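Workshop notebook, drying room and still bench, Pusberg
25 February 2020

Comfrey root, second lot. Continued from the December pages, where the first lot is written up under drying losses. Same plot, same bed, lifted after the tops had died right back. The first lot went into the cabinet whole and the middles stayed leathery while the outsides had gone hard enough to ring on the bench. Split lengthways this time.

Washed in three changes of water with the stiff brush. Soil in the crown is heavy clay and does not shift with soaking alone. Anything black and soft at the crown was cut out and discarded. Weight after washing and trimming, surface water blotted off: 685 g. Not a large lot, but enough for the comparison.

Split with the short knife, then cut across into pieces the length of a finger joint. The cut faces are white at first and go buff, then a dull brown, quickly enough that the first pieces on the tray are noticeably darker than the last. I do not think this matters for use. It does matter for judging dryness by eye, which is what went wrong before. Colour is no guide with this root. Use the snap.

The mucilage is a nuisance. It coats the knife and the board, and the pieces glue themselves to each other and then to the tray mesh. Tried a sheet of unbleached paper under half the lot and bare mesh under the other half. The paper half stuck worse. Pieces had to be peeled off and brought fibres with them, so those were scraped. Bare mesh from now on, turned early, before the faces skin over. If turned late they tear.

Cabinet: the Govico, lower setting, door vent fully open for the first stretch and then half closed. The dial reads low compared with the glass thermometer hung on the middle shelf. This has been noted before, by Kyung-tae and by me, and the card taped to the door should be believed over the dial. Top shelf runs hotter than the bottom. Trays swapped top to bottom at each turning.

Snap test on the thickest pieces, taken from the middle of each tray and left to cool on the bench first. Warm root bends even when it is dry, so a warm piece tells you nothing. Cooled pieces from the top two trays broke clean with a pale, slightly granular face. Bottom tray still bent, and showed a darker line down the centre. Top trays out, bottom tray back in by itself on the middle shelf.

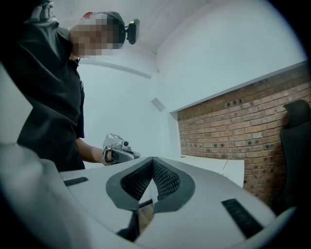
Bottom tray came right after a further stretch with the vent half closed. Checked 6 pieces, all snapped. Put up in the brown jars with the wide necks, filled to the shoulder and not pressed down. Jars to be opened and smelled after a week. If there is any condensation under the lid the whole lot goes back in the cabinet, including the trays that passed, as by then they will have evened out with the rest.

Labels: plant, part, plot, date lifted, date jarred, initials. Three jars from last year have no date lifted and I am not prepared to guess. They have been moved to the end of the shelf and marked for dye trials only. Please do not put anything on the shelf without the full label, even overnight.

Comfrey root is for external preparations only in this workshop. That has been the rule since we began and the red dot on the lid means the same thing on every jar: not to be taken by mouth. Red dots are in the drawer under the balance.

Marshmallow root, small trial

Bought in from Ferrand, cut and dried, to compare with our own. Theirs is a paler and more even cut, peeled, with very little dust in the bottom of the bag. Ours is unpeeled and looks poor beside it. Cold infusion of each, equal weights, equal water, left covered on the bench overnight and strained through muslin without squeezing.

Ferrand: pale straw, thick, pours in a string. Taste bland and faintly sweet.
Ours: browner, also thick, slightly earthy taste from the skin. Took longer to strain.

By feel between finger and thumb I could not separate them for slipperiness. Kyung-tae thought ours was the thicker of the two. We have no viscometer and I will not record a difference on that basis. A simple way would be to time the run through the small funnel, same volume, same temperature. The funnel with the chipped stem should not be used for this, and it is the only one of that size. Need another.

Hot infusion of our root, for completeness: thinner, cloudy, with a starchy smell. It sets to a weak jelly when left to stand, then separates. Cold is plainly the better method for this root and the recipe card should say so. At present it says 'infuse', which people read as boiling water.

Peeling our own: tried on a handful of fresh root kept back in damp sand. The skin comes away easily if scored and pulled from the crown end, and hardly at all from the tip end. Loss in the peelings is considerable on thin roots. I would peel the thick ones and use the thin ones as they are, kept as a separate grade.

Calendula oil, check on the December batch

Two bottles, same dried flower, same sunflower oil. Bottle A was heads whole, bottle B was petals only. Both strained at the same time and kept in the cupboard away from the still.

Bottle A has a layer of sediment and a faint sour smell on opening. Bottle B clear, deep orange, smells of the flower and of nothing else. The green base of the head holds water long after the petals are crisp, and that is where I would put the blame, though with a single bottle of each it is not proof. Bottle A discarded. Bottle B decanted off the last of the fines and relabelled.

For the next batch: petals only, or whole heads dried until the base breaks when pressed with a thumbnail. Kyung-tae prefers whole heads on the grounds that the resin is in the green part, and the stickiness on the fingers when picking would support him. Agreed to do both again, with the heads given longer in the cabinet, and three bottles of each so that one bad bottle does not settle the matter.

Jar tops for oils: the cork-lined ones have taken up a rancid smell which does not wash out. Stop using them. The plain metal lids with the new liners have been fine.

Still

Short run of rosemary to clear the pipework after the last lot of clove, which hangs about. First fraction smelled of clove under the rosemary and was thrown away. Second fraction clean. The joint at the head of the condenser weeps when the heat is brought up quickly - flour paste held it for this run, but the gasket is hard and has a split on the inner edge. Replacement to be ordered from Arnitbridge along with the funnel. Check the size against the old one and not against the order book, where the last entry was the wrong diameter and had to be sent back.

Rosemary was last year's prunings, dried on the stem, stripped by hand. Stems left out. Yield too small to read on the narrow tube with any confidence. The water was kept for rinsing and is in the fridge door, labelled. Use within the fortnight or pour it away.

Balance

Drifting again at the low end. With the pan empty it settles, then creeps upwards. Moved it away from the cabinet, where it was getting warm air across the pan each time the door was opened, and the creep stopped. It now lives on the slate by the north window. Check against the brass weight before any weighing under ten grams, and write the reading down even if it is right.

Identification note, for whoever goes to the plot next

The leaves coming up along the bottom fence are not comfrey, or not all of them are. At this stage the young rosettes of foxglove and comfrey are close enough that they have been confused in plenty of places before ours. Comfrey leaf is bristly and rough to the hand, with a plain edge. Foxglove is soft and downy, with a finely toothed edge, and the leaf blade runs down the stalk in narrow wings. There is foxglove on the far side of that fence and it has seeded through. Nothing is to be gathered from the bottom fence this spring, leaf or root. I have put canes in along the line.

The root plot proper is on the upper side and was planted from divisions, so there is no doubt about it.

To do

Open and smell comfrey jars.
Order funnel and gasket, Arnitbridge.
Change wording on marshmallow card to cold water, overnight.
Grade and bag remaining marshmallow root, thick and thin separately.
Write the snap test on the cabinet card, with the words 'cooled first'.
Ask Ferrand which month their marshmallow was lifted. It is not on the bag.
Clean mesh trays. The comfrey residue comes off with a soak in cold water and sets harder in hot.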